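Dernière mise à jour : 27 juin 2019

Augustina Agbenyega reprend la parole

Pendant cinq ans, Augustina Agbenyega n'a accordé aucune entrevue. La comédienne, révélée par la série Kostier, avait quitté le plateau avant la dernière saison et laissé les sites de potins remplir les blancs. On lui a prêté une dépression, un mariage secret, une brouille avec son partenaire Dwight Desjardins. Elle n'a rien démenti.

« Je lisais tout, au début, raconte-t-elle dans un café du quartier Ouellet. Un matin, j'ai compté 168 commentaires sous une photo de moi à l'épicerie. J'ai effacé les applications le jour même. »

La photo en question montrait une femme en manteau gris qui achetait des poireaux. Elle avait été prise par un voisin de palier, qui l'a vendue 300 dollars. Agbenyega l'a appris plus tard par son agente, Francine Nguyen. Le voisin a déménagé depuis.

Elle revient cet automne dans Cuvitz, un long métrage de Réjean Campbell tourné en décembre, dans lequel elle joue une interprète judiciaire qui perd l'ouïe. Le rôle compte peu de répliques. Campbell l'avait d'abord proposé à une autre, qui l'a refusé pour cette raison. « Augustina m'a demandé d'en couper encore », dit le réalisateur. Le tournage a duré 60 jours, presque tous dans un ancien palais de justice mal chauffé.

Avec Desjardins, les choses sont plus simples qu'on ne l'a écrit. Ils se parlent au téléphone, se voient l'été, et il lui a fait répéter deux scènes de Cuvitz dans sa cuisine. La brouille supposée venait d'un gala où ils n'étaient pas assis à la même table. Le plan de salle avait été fait par le diffuseur.

Reste la question des réseaux. Son fils de 12 ans y est, elle non. Il lui montre parfois ce qu'on dit d'elle, surtout les montages tirés de Kostier, qu'il trouve drôles. Une seule fois, elle a répondu à un internaute qui lui reprochait d'avoir vieilli. Elle lui a souhaité un bon anniversaire, puisque c'était affiché sur son profil. L'échange a circulé pendant une semaine, puis on est passé à autre chose.

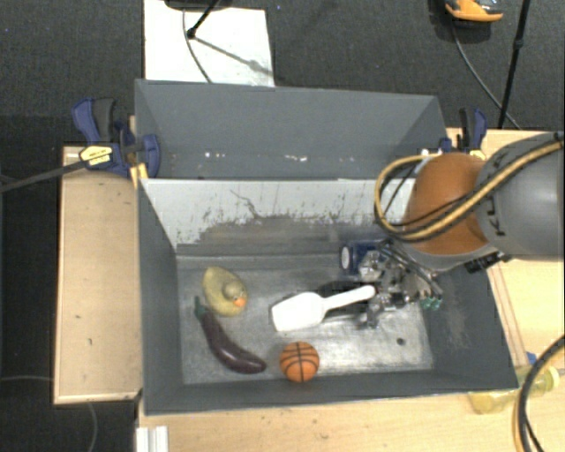 Elle a depuis accepté une pièce au théâtre Kitbridge, dans une mise en scène de Damilola Bashir. Les répétitions commencent après la sortie du film. Elle a demandé une seule chose au contrat, que les journées de promotion se terminent à 16 heures, pour être rentrée quand son fils revient de l'école.

Nous joindre | Tous droits réservés | Haut de page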